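Storage Against a Brick Wall

A bare brick wall is a good place for open shelves, but it takes a little planning. Brick sheds grit, especially in an older building, and anything pushed hard against it gets dusty on the back. Before you move a unit in, brush the wall from top to bottom with a stiff dry brush and vacuum along the floor line. Wait 20 minutes for the dust to settle, then vacuum again.

Leave a small gap behind the unit so you can get a duster in there. Check it with a level and shim the feet if the floor slopes. 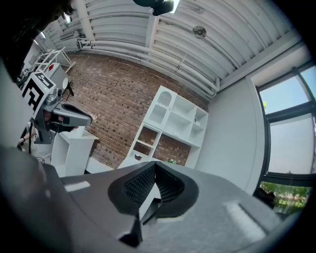

Choosing between a closed back and an open one comes down to what you plan to keep on it. A closed back keeps grit off linens and paper. An open back is lighter to move and lets you reach an outlet – handy for a lamp or a charger. It also keeps a dark wall from disappearing. With white cubbies like these, the red-brown brick shows through the lower openings, so a few larger items will look better there than a lot of small ones. Use the different cubby sizes as they come, and put the tall things in first.

Anchor any tall unit to the wall. Drill into the mortar joint if it is sound, use a masonry plug, and test the strap with a firm pull. If the mortar crumbles, move over and try another joint.

Dust the shelves with a damp cloth every week or two. Every 6 months, empty the unit, pull it out and brush the brick again. Check the strap before you reload.

Aranka Bozsik
Updated 18 May 2021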